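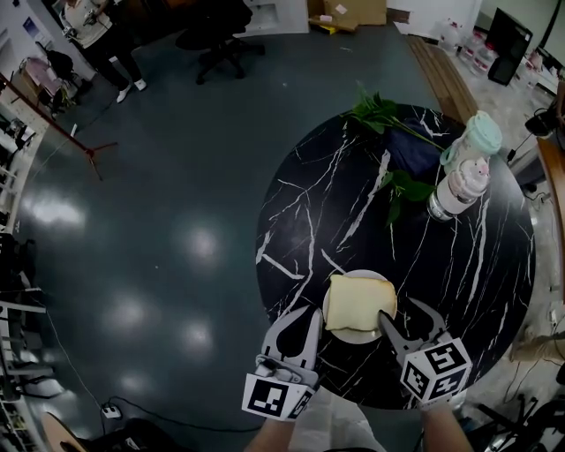 What does "taken out of context" mean?

It means somebody repeated your words but left out the bits around them, so that the words now seem to say something you didn't mean. Politicians say it has happened to them a lot. Sometimes they are right.

Search this site Go

Home News Explainers Politics Quizzes

Let's make one up. Laurențiu Cârstea wants to be mayor of Warkimville. He gives a speech and says: "If we had no money at all, I would close the swimming pool. But we do have money, so it stays open." The next morning a headline reads: "I would close the swimming pool, says Cârstea." He did say those words. The headline is still unfair.

Now suppose he had said: "I would close the swimming pool. It costs too much." People get cross, and he tells reporters he was taken out of context. Was he? No. He just wishes he hadn't said it. 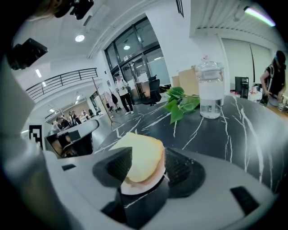 How to check for yourself

Find the whole speech, or as much of it as you can. A speech might be 2,000 words long and the quote only 4. Read what comes just before and just after. Look out for small words such as "if", "but" and "unless".

Then ask what the speaker says they meant. If they can't tell you, be suspicious. Be suspicious of the headline too – it was written to make you look.

Filed under: Politics for Kids, Words in the News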